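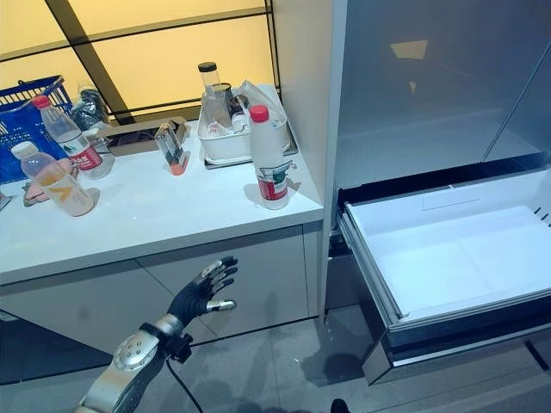 What does it mean to zone a countertop?

Zoning a countertop means dividing its surface into areas by task and assigning each item on it to one area, so that anything placed there has a known position and a known next move.

Storage and Small Rooms, Unit 8: Counter Surfaces
Handout prepared by Godelieve Willems. Replaces the version handed out last April.

8.1 Scope

This unit covers the top surface of base cabinets in shared kitchens, break rooms and pantry corners. Interiors were covered in Unit 7 and are mentioned only where an item leaves the counter for a shelf behind a door. Appliances are left to Unit 9.

8.2 Terms

Landing zone. The part of the counter where incoming goods are set down. It should be the part nearest the door of the room.

Holding zone. Space for items in daily use. In most rooms this is a strip along the wall.

Working strip. The front part of the surface, kept free for pouring, cutting or wrapping.

Carrier. Anything that brings goods to the counter: a shopping basket, a bag, a crate. A carrier is not storage. Once unloaded it leaves the surface.

Stray. An item with no assigned zone. Strays include caps, wrappers, cloths and partly filled bags.

8.3 Common faults

The most frequent fault is a carrier left in place after unloading. A shopping basket on the counter takes up as much room as its contents did and tends to fill again with unrelated items.

The second is storage at the front edge. Bottles placed there are within reach of sleeves and elbows, and they block the working strip. Tall bottles go to the back. Short containers stand in front of them with the label outward.

The third is the soft base. A bottle standing or leaning on a cloth or a wrapper does not sit level. The cloth slides and the bottle goes with it. In the depot survey by Roel Baert this fault came up in 12 of the rooms visited, usually together with the second.

Plastic bags deserve a separate note. A bag bunched against the wall hides its contents, and people buy duplicates of what is in it. Empty the bag, sort the contents, then fold it or throw it away – do not move it to another part of the counter.

8.4 Procedure for clearing and resetting

1. Remove carriers first and set them on the floor or a chair.
2. Take bottles off in order from front to back. Check that each cap is closed before the bottle is laid down or carried.
3. Read the labels. Group drinks with drinks and cleaning products with cleaning products. The two groups do not share a tray or a shelf.
4. Remove strays. Wrappers go in the trash, cloths to the laundry or the sink rail.
5. Wipe from the back wall toward the front edge. For marks that stay, the course kit contains Zetine surface cleaner. Dry the surface before anything returns.
6. Return only the holding zone items. Everything else goes into the cabinets below or out of the room.
7. Leave the landing zone free.

Two people can work on one counter if one clears and the other sorts. Three get in each other's way.

8.5 Trays and clear boxes

A low cardboard tray is acceptable as a divider on a dry surface. It keeps small packages together and can be slid out in one movement. It should not be used near a sink, where the bottom softens.

Clear lidded boxes are preferred for small loose items. The Bikora range used in the practice room stacks two high without slipping. Maarten Van Leeuwen has asked that boxes be labeled on the short side, as they are shelved end-on in room 316.

8.6 Doors and access

The floor in front of the cabinets must be clear enough for both doors of a pair to open fully. Crates parked there cancel the benefit of a cleared surface, because items pile up on top again when the doors cannot be used. Check this last, with the doors open at a right angle.

8.7 Assignment

Choose one counter in regular use at home or at work. Draw it from above to scale and mark the three areas defined in 8.2 (landing, holding, working strip). List every item present with its current area and its assigned area. Strays are listed separately with the action taken. Repeat the list after one week without further changes to the layout.

Length: 2 pages including the drawing. Hand in on paper to Wilma Van Loon by 4/30/21. Students in the evening group hand in to Mark Anthony Estrella.

Reading for the next session: the Declercq chapter on appliance placement, sections 2 and 3. Bring a tape measure.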